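The small faults deserve a report too

By Ans Verschueren

May 8, 2022

In March one of our robot arms pressed a finger into a table. The damage was a scratch and a bent screw. No person was near it, and the arm was sorting toy bricks, so you may ask why I want to write an essay on the subject. My reason is what happened afterwards, or better, what did not happen.

The task is simple. The gripper must pick up bricks from a white table and put them away. We chose bricks at Futidari because they are cheap and hard, and because a brick does not complain when you hold it too strongly.
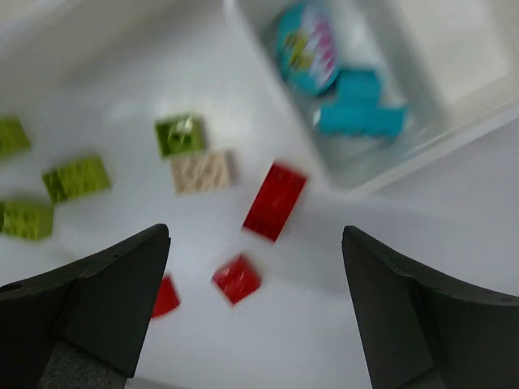
The fault was in the height value. After a restart, the program kept the old height of the table, although Sem Maes had changed the fingers for longer ones that same morning. The difference was 4 millimetres. The arm went down, met the table before it expected to, and continued to push. The force limit should have stopped it, but the limit had been raised to 40 newtons for another test and was never put back. Bok-nam Yeon hit the emergency button, and it worked as it must.

Then we laughed a little, replaced the screw and went on. It was three weeks before I read through the log, all 862 lines of it, and found that the same push had happened two times before. Both times the arm had recovered by itself, and both times somebody had cleared the warning.

I do not blame my colleagues. I cleared warnings also. But I think our trade has a wrong idea of what counts as an accident. We write a report when somebody is hurt, or when the repair costs money. A toy on a table gives neither, and so we learn nothing from it.
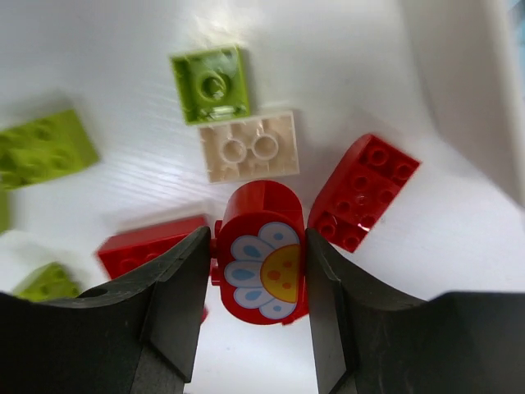 Tsz-kin Poon, who is responsible for our budget, does not agree with me. He says that if every missed grip becomes a report, people will stop reading them. That is a fair objection. A brick that slips is a daily matter and may stay in the log. But when a safety limit is different from what we believe it to be – even if nothing breaks – this must be written down by a person, with a name under it, and the arm must stand still until another person has read it.

We have worked in this way for almost 3 weeks now. It is slower, and some mornings it is annoying. Last week Yi-an Myung found a second limit that was set too high, on the arm that we plan to use for glass.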